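Kit de garra manual Zellar: vale o que o clube pagou?

Comprámos em agosto duas unidades para o Omum, o clube de robótica da escola. A publicidade promete demonstrações prontas a treinar em 20 minutos. Nós precisámos de 5 sessões, e ainda tenho dúvidas.

O exercício dos alunos é simples de enunciar: pegar no boneco e pô-lo na taça. Na mesa branca do clube, os mais novos falham quase sempre a altura.

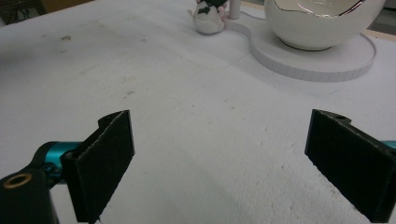

Dedos abertos sobre a mesa, com a base branca e a taça ao fundo.

A mecânica não é má. As juntas azul-petróleo são bonitas e os dedos abrem bastante. O que me custa engolir é o preço das almofadas de substituição, que só se vendem em conjuntos de 7, e um manual que dedica 13 páginas à garantia e uma à calibração.
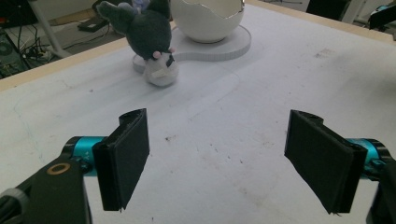 Com peluches, o material mole perdoa muita coisa, e desconfio que seja por isso que o fabricante os usa nos vídeos. Com peças rígidas, os alunos queixaram-se logo. A garra da Zornden, que experimentámos emprestada, é mais feia e mais barata, e fez o mesmo trabalho.

Para uma competição, não recomendo. Para aulas, só com desconto.

17 de setembro de 2022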